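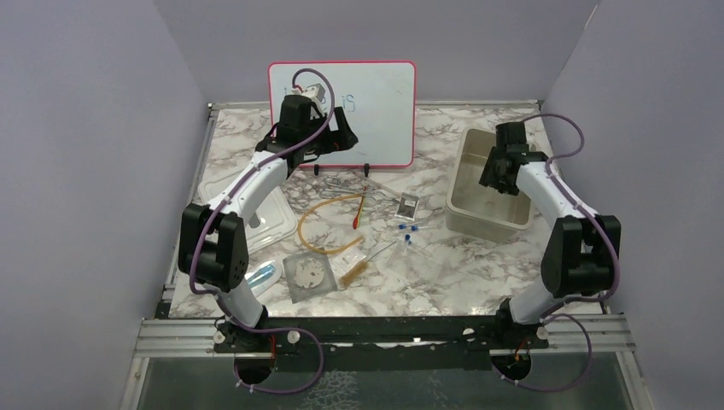 5 min read

Slip notebook, November. Casting body, small bucket.

Carried over from the last entry: the Saha mug mold is still giving soft walls at the foot, and two of the last four casts tore on release. I had put this down to the mold being damp. It has since had a full week on the rack over the heater and the plaster feels dry right through, so the mold is off the list for now. Checked the slip.

Weighed 100 ml in the glass cylinder, tared, bubbles knocked out on the bench. 173 g. Did it again from the bottom of the bucket after a long stir and got the same. The recipe card says 181 g. That is a lot of extra water and explains most of what we have been seeing: slow build, wet walls, casts that shrink away unevenly and sag at the handle stub. It also means the plaster has been taking up more water per cast than it should, which would account for the mold being damp in the first place.

Where the water came from I can't say for certain. The bucket was topped up after the sieve was rinsed into it, and the card has no entry for that. Please write down rinses. A jug of water in a bucket this size is enough to move the reading by several grams.

Correction. There were five liters in the bucket. Taking dry clay at 2.6, getting from 173 to 181 wants a little over 260 g of dry body per liter, so I weighed out 1,320 g of Ilitano powder from the open bag. That makes the bucket close to five and a half liters, and the lid only just fits over it. Next time do this in the larger bucket.

Order of work, for whoever repeats it:

Powder went in through the kitchen sieve in four lots with the mixer on slow, blade kept under the surface. Mask on. The first two lots went in without trouble. During the third the slip thickened to something like yogurt and the vortex closed up. This is expected, as new powder arrives with no deflocculant of its own. I stopped there and added Luka solution by drops until the vortex opened again, then put in the last lot and did the same.

I did not measure the Luka by volume, only by counting squeezes of the pipette, and the pipette is not marked. So the amount in the card is an estimate and is marked as one. I stopped one squeeze before it seemed fully right. It is easy to go past the point, and overdosed slip looks fine in the bucket, then casts brittle and skins over while it stands. Under is recoverable. Over means more clay, and there is no room left for more clay.

Left it standing with the lid on overnight. Morning reading 181 g on the first try, same at the bottom. Slightly thicker than when I left it, loosened with a minute of hand stirring. No skin worth mentioning. A few lumps on the 80 mesh, all soft, pushed through with the rib.

Flow test with the cut-down funnel: a steady stream, breaking into drops only at the end. We have no proper viscosity cup and the funnel numbers only compare with other funnel numbers, so I am not recording a figure as if it meant something outside this room. Compared with the line marked on the wall chart for good slip it ran a touch slow. Acceptable.

Casting, three pours, all in the Saha mold.

First pour, 15 minutes. Wall thin but even. Drained cleanly with no drips held at the foot. Released without pulling and held its shape in the hand, which the old slip never did at that stage. Rim a bit thin to fettle comfortably.

Second pour, 21 minutes. Good wall, close to the thickness of the reference mug that was cut in half. Firm enough to trim in the mold after the drain. Handle stub solid, no sag. Small casting flash on one side of the seam where the mold bands were loose. My fault, the second band was not wedged.

Third pour, 21 minutes again with no rest between. The plaster had plainly taken up water by then. Wall thinner than the second, release slower, and a faint soft patch on the inside of the foot. Usable. I would not do a fourth on the same day.

So the setting for now is 21 minutes on a dry mold, two casts a day, and the third only if we are short. Old card said 30. That number was presumably tuned to wet slip and should be crossed out — I have done it on the bench copy but the one taped inside the cupboard door still has it.

Water. We have been mixing with tap water here and with Stondedbridge water when the clay was made up over there, and the two batches were never kept apart. Stondedbridge water leaves heavy scale in the kettle. Hard water eats deflocculant, and it may be the reason the earlier bucket needed so much more Luka than the card allowed for. Not tested. If anyone brings back a can of it I will make up two jars side by side from the same bag and run both through the funnel. Mark the can.

Scrap. The torn casts and trimmings from before are in the lidded tub under the sink, bone dry. Do not return them to this bucket yet. Scrap that has been in the mold carries a bit of plaster with it and the dose already in it is unknown. I would keep scrap under a fifth of any batch, slaked separately, sieved, weighed, then blended.

Drying. The three mugs are upside down on the slatted shelf with newspaper over them. Rims measured across with the calipers at leather hard and scratched underneath with 1, 2 and 3. Will measure again dry and after the bisque. The Ilitano sheet gives a shrinkage figure but ours has never matched it, probably on account of the water content, and it would be good to have a number from slip at the right weight.

Balance: the small scale drifted by two grams while the cylinder sat on it during the second check. Battery changed, no drift afterward. Earlier readings repeated on the new battery and unchanged, so they stand.

To do:

Wedge for the second mold band.
Mark the pipette or buy one with lines.
Cross out 30 on the cupboard card.
Order Ilitano, the open bag is down to the last third.
Weigh the bucket again before the next pour, before any water goes in.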